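Search this site Search Menu

The man who reads 700 bedtime stories a year

4 min read

Abilio Miranda answers the door with a picture book tucked under his arm, and I'm told this is normal. He's 56, a retired bus driver, and for two years he has been reading stories aloud down the phone to children whose parents work nights. He gets through nearly 700 a year!

"I started with my granddaughter," he tells me, putting the kettle on. "My son was on lates at the Campos bakery, and she wouldn't settle. Then her friend wanted one too, and then the friend's cousin."

Calls begin at half past six. He sits in the same armchair (brown, sagging, very comfy – I tried it) and keeps a glass of water on the sill. I ask about voices and he pulls a face.

"I can do two. A big one and a small one. If there's a third animal in the story he gets a cold."

His favourite is one he made up, about a goat called Corno who wants to be postmaster of a town named Gunerum. It has been going since December and there's no ending planned. "They'd only ask what happened next," he says.

Does he get bored? "Of the train book, yes. I've hidden the train book."

What he likes best is the talk before the story, when the children tell him which toys are listening. He says hello to each one by name, and he'll hear about it if he misses any.
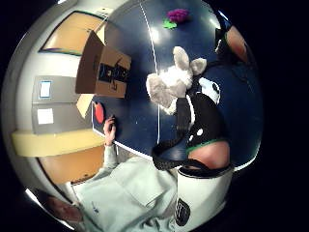
Long ears, for listening to stories.

I stayed for the first call. Corno had lost a parcel and the small voice was in tears over it, and I missed my bus.

Comments (3)

Achilleas Ververidis
My dad did the cold voice as well. Always the badger.

Pesa
Would he do one for grown-ups? Asking for me.

nightshift_mum
We need to know about the parcel please.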